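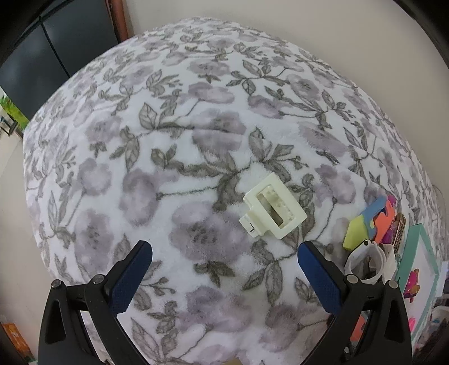

September 21, 2025

Second try at the Prisard spray. Writing this up the same evening while I still remember which tray was which. The first try doesn't count, I put the sprayed cloth on the bottom rack and the plain cloth on the top rack and the room dries from the top down. Any difference I saw could have been the rack.

The claim on the leaflet: one coat, left overnight, "keeps printed textiles looking new." New compared with what, and for how long, it doesn't say. The sales sheet has a graph with no units on the upright axis. Muthu Warrier thinks I'm being hard on them and that everybody's graph looks like that. Maybe so. I'd still like to know what was measured.

### What I set up

Cloth is the Wakine printed cotton, same bolt as last time, plain weave, leaf print. Cut 4 swatches from the middle of the width, well away from the selvage. 2 sprayed, 2 left alone. Letters in pencil on the back, and Muthu kept the list of which letter got what. I did the grading without seeing the list. I did see the swatches, obviously, and the sprayed ones feel a bit stiff at the corners if you pick them up, so I graded them lying down and used tweezers to move them. Not a perfect blind. Better than the first try, when I had written SPRAYED on the front in capitals.

Rubbing: 400 strokes each, dry, on the Milošević crank rig with a fresh square of white cotton on the peg for every swatch. The counter on the rig skips when the crank is turned fast, so I turned it slowly and kept a tally on paper too. The tally and the counter agreed for every swatch except C, where the counter was behind. Went with the tally.

Wash: Closoneo powder, cool, gentle, no softener. Line dried indoors, all on the same rack this time and swapped end for end halfway through.

### What came out

Color coming off on the white squares: I can't tell them apart. I laid the four squares out by the window, shuffled them, sorted them dirtiest to cleanest, wrote the order down, shuffled and did it again. The two orders don't match. If I can't agree with myself I don't see how I can report a difference.

Surface fuzz is the one place where there might be something. B and D look smoother than A and C, and I said so in pencil before Muthu read out the list. B and D are the sprayed pair. Fine. That's the result Prisard would want, and I wrote it down first, so I have to take it seriously.

Reasons I don't take it very seriously yet:

- With a pair and a pair, a coin toss gets you the "right" split often enough that I'd be embarrassed to put it in front of anyone.
- The spray leaves a film. A film lays the loose fibers flat. That isn't the same as the fibers not having broken, and I'd expect it to go after a few more washes. We did one.
- Water and a hot iron might do the same thing. We have no swatch that got sprayed with plain water, and we should have. That is my mistake, I left it out to save cloth.

After the wash I looked again and the gap was smaller. I'd call it "still there if you know where to look," and by then I did know where to look, the list had been read out. So the after-wash note is worth very little. Leaving it in anyway.

### Shade

Muthu wanted a shade comparison against the uncut bolt. We did it by eye under the gray cabinet lamp and then again by daylight. Under the lamp all the swatches look a touch yellower than the bolt, sprayed or not, and in daylight they don't. I put that down to the lamp. It has been in there since December and I don't trust it. Muthu put it down to the Closoneo, which has a brightener in it according to the box. Could be both. Neither one has anything to do with the spray and we wasted a good part of the afternoon on it.

Also, the leaf print on this bolt isn't even. There's a stretch where the gray runs paler, and swatch A came partly out of that stretch. I didn't notice until it was cut. If somebody later reads "A has faded" in the table, no, A started that way.

### Things the leaflet says that we did not test

"Safe for all fibers." I'd bet against it for anything with a long pile. A spray that stiffens flat cotton is going to mat plush, and the sort of person who buys a fabric saver is going to use it on the good blanket first. Worth one trial on a scrap before anybody here repeats the claim.

"Odorless once dry." The tray room smelled of it this morning. Whether that was the cloth or the overspray on the rack I can't say.

"Lasts for the life of the fabric." Can't be tested and can't be wrong, very handy for them.

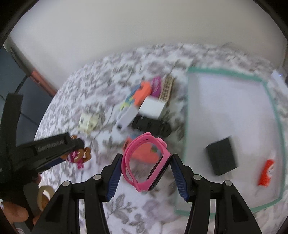

### Next round

1. Cut more swatches, all from the even part of the print. Check the bolt in daylight before cutting.
2. Add a plain water set, sprayed with the same nozzle from the same distance, ironed the same way.
3. Grade the fuzz before washing and again after every wash, with the list kept sealed until the last one. Muthu has agreed to do a second grading without talking to me.
4. Change the lamp, or stop using the cabinet.
5. Fix the counter. Until then the tally sheet is the record.
6. Weigh the spray can before and after each coat. We have no idea how much went on, and "one coat" means whatever your hand feels like.
7. Plush scrap, one side only, other side left alone.

### Argument, for the record

Muthu's view is that the stuff probably works a little and we should say so. Mine is that we have one weak sign, pointing the right way, from a test that couldn't have told a good spray from hair lacquer. He pointed out that I would have accepted the same result happily if it had gone against them. That stung and I think it's fair. I had half a page written in my head about the white squares before I'd looked at the fuzz.

So what goes back to Prisard for now is: no difference in rub-off that we could see, possible smoother surface on the sprayed cloth before washing, less clear after, test to be repeated with a water control. No numbers. I've also asked them what the upright axis on the graph is. I asked last time too.

Swatches are in the flat drawer between tissue, face up. Please don't fold them. The white squares are in the envelope behind, and the letters on those are on the back in pencil, very faint.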